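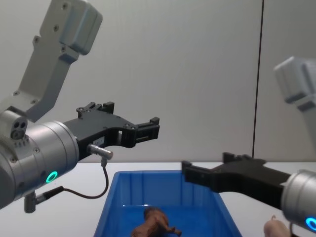
Relelora Toy Library, Tultavton
Progress report to the Song Fund
June 7, 2022

Prepared by Ľudovít Jelínek
For the attention of Byung-chul Ra

Summary

The sorting room is open. It was meant to be open in December, and our previous report said so with a confidence I would now like to borrow back. The table is up, the dividers are up, the trays are in use, and the backlog of donated toys has stopped growing for the first time since the library moved into the Fonley building. We have received 521 toys during the grant period. Of those, 244 have been checked, labelled and shelved, and are going out on loan. The remainder are in boxes in the corridor, where they have become something of a landmark.

Spending is within budget apart from shelving, covered below.

The room

You will remember from your visit that the back room had brown carpet, a radiator that ran at full heat or stayed off, and a stack of chairs belonging to the previous tenants. The chairs have gone. The carpet has been lifted and the floor underneath turned out to be perfectly sound, so the flooring money was moved to lighting with your agreement. The radiator has been looked at by a heating engineer, who turned it off and charged us for the visit.

We also had the socket by the door moved, repainted the window side twice (the first colour was called Oatmeal and looked like a hospital), and fitted a lock that can be opened from the inside by an adult in a hurry. The old lock could be opened only by me, with a technique.

The table
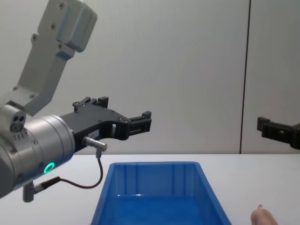 Choosing a sorting table took longer than anything else in the project, and I include the lighting in that. The application asked for a large table that was easy to wipe, and left the matter there. Views were held about height. Views were also held about corners. In the end we settled on a plain white top, mostly on the grounds that dark little parts show up against it: the wheels, buttons and doll's shoes that used to vanish into the old tablecloth and reappear in the vacuum cleaner. The drawback is that a white top also shows biro, tea and the outline of anything that has been glued on it. We have asked people to glue elsewhere. The response has been mixed.

The table was delivered in two parts with the fixings for a different table. The supplier put this right without argument and we would use them again.

Dividers

The other large item was the screening. We needed the sorting end shut off from the borrowing end, partly for quiet and partly to stop toys being borrowed halfway through being checked, as happened to a shape sorter in the first week. It came back clean and with a very nice note, so I suppose the system works in its own way.

The panels are light grey. I had wanted something more cheerful, but cheerful carried a surcharge. They meet in a corner behind the table, and the lower one still lets you see over into the rest of the room. Small items do now and then get put on its top rail for a moment and stay there. The rail was never costed as shelving, but it is providing some.

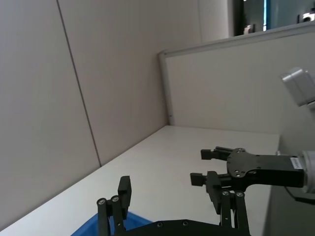 Fig. 2. The sorting table and divider panels, with a blue bin.

Parents have mostly been pleased with the arrangement. One father asked whether we were putting in a call centre. Noise at the borrowing end has dropped enough for the story session to be moved back indoors, and the story session was moved outdoors in the first place only because of our sorting, so I am claiming that as an outcome.

How the sorting works

Donations come in at the front desk in whatever the donor had to hand. They go into the corridor boxes in order of arrival. From there, a few toys at a time come through to the table. Each is looked over for cracks, sharp bits, loose eyes and battery compartments that should not be opened without gloves. If it passes, it is cleaned, given a number and a card, and put out for loan. If it fails, it goes for repair or recycling. A third category, informally known as "ask Ľudovít", was abolished in the spring when it reached the ceiling.

We wrote the method down on a single sheet and pinned it up. An earlier version ran to five pages and had a flow chart. It was thorough, and I was proud of it, and it was used to level the fridge.

Trays and bins
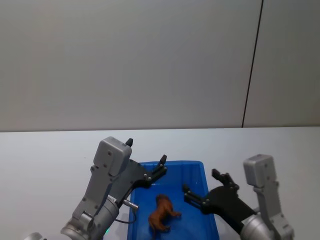 Photo: Relelora Toy Library, Tultavton

Blue plastic was the cheapest line in the whole bid and has made the most difference. Everything under inspection stays in a tray or bin until a decision has been made about it. A brown animal lying on its side in a tray is a toy awaiting judgement; the same animal loose on the table is a toy that will be in somebody's coat pocket by lunchtime. The raised sides keep legs, tails and accessories together, and the trays can be rinsed in the sink if you go in at an angle.

Animals have proved the hardest group to catalogue. The loan cards ask for a species. A good many of our smaller figures have four legs and an open mind, and the difference between a horse and a large dog has used up more staff time than I would like to put in writing to a funder. We now use "farm", "wild" and "other", and "other" is doing very well.

What has not gone to plan

The shelving went over budget. We had priced for a single run along the back of the borrowing area and had not allowed for the fact that the wall there is a thin skin over nothing much. The fitter recommended free-standing units. They cost more, and they are better, and I ought to have had the wall looked at before I wrote the bid. The overspend was met from our own reserves and we are not asking the Fund to cover it.

Labels are the other disappointment. The first batch was described as washable. Washed, they came away in one piece and blocked the plughole. The second batch sticks to everything, including the first batch. We are using it.

Lastly, the repair evenings have been thinly attended. The plan assumed that people who like mending things would come and mend things in company. What we have found is that they prefer to take the broken item home and return it when it suits them, frequently improved. A pull-along duck went out with a missing wheel and came back with suspension. We would like to change this part of the programme to a take-home repair box, and ask the Fund to agree to that change. The cost is no different.

Next period

The corridor comes first. At the present rate the boxes should be cleared before the autumn donations begin, provided that nobody in Tultavton has a loft conversion in the meantime. After that we want to put together themed bundles for childminders, who have been asking for them since we opened, and print a short catalogue so that borrowers can choose before they arrive.

We also need a decision on jigsaws. Checking a jigsaw properly means doing it, and we have a good number waiting. I have offered to take some home. The offer has been noted.

Requests to the Fund

We ask for agreement to replace the repair evenings with a take-home repair box, and to carry the unspent part of the printing line into the next period. Receipts for the table, dividers, trays and lighting are enclosed, along with the invoice for the radiator visit, which we are not claiming for but thought you might enjoy.

If Byung-chul would like to see the room in use, mornings are best. Please bring nothing with batteries in it.

Ľudovít Jelínek
Relelora Toy Library, Fonley building, Tultavton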